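Drurnance Hand Gripper Set – User Guide
Section 4: First practice at the table

4.1 Before you begin

Please finish Section 3 (charging and pairing) for both grippers. The Punix app must be open on your phone and the phone should stay near you during the whole practice. If the app shows code 295, the pairing is not complete and you have to repeat step 3.6.

Choose a normal table at home. You do not need to clear it fully. The set is made for learning from daily work, and a table with boxes, bags and small soft things gives better recordings than an empty one.

4.2 Holding the gripper

1. Take one gripper in each hand. Close your fingers around the grip, but do not squeeze yet.
2. Turn the gripper so that the ribbed center plate faces up and the small round cross mark is at the top.
3. Open the fingers fully. Both blue pads must be free of dust and hair.
4. Close and open slowly five times. The movement should be even on the left and the right side.

Note: If one finger arrives later than the other, look at the pivot pins. A loose pin must be replaced, do not tighten it with pliers. The part number for the pin kit is 2,967.

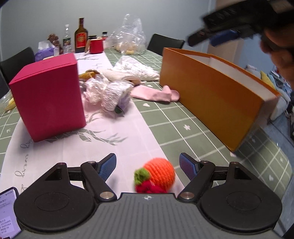

4.3 First pick and place

5. Choose a soft and light object, for example a knitted toy or a sock. It should fit between the open fingers with a little space on each side.
6. Press Start in the app and wait for the short tone.
7. Move the gripper to the object from above, at a calm speed. Close until the pads hold it, then lift.
8. Put the object into an open box and open the fingers completely before you move away.
9. Press Stop. The app saves the recording under its own number.

Caution: Do not lift glass bottles, mugs with hot drinks or anything sharp in the first practice. The pads are soft and a smooth surface can slip.

Caution: Keep your other hand away from the linkage while the fingers are closing – the upper joints can pinch the skin.

4.4 If the recording is rejected

The app refuses a recording when the gripper was moved too fast. In this case repeat steps 6 to 9 with the same object. Code 857 means that the memory is full. Send the saved files to your Perlow account first, and then continue.

After the practice, wipe the pads with a dry cloth and leave the fingers open for storage.

Revision 2020-06-13, checked by Bukola Olaniyan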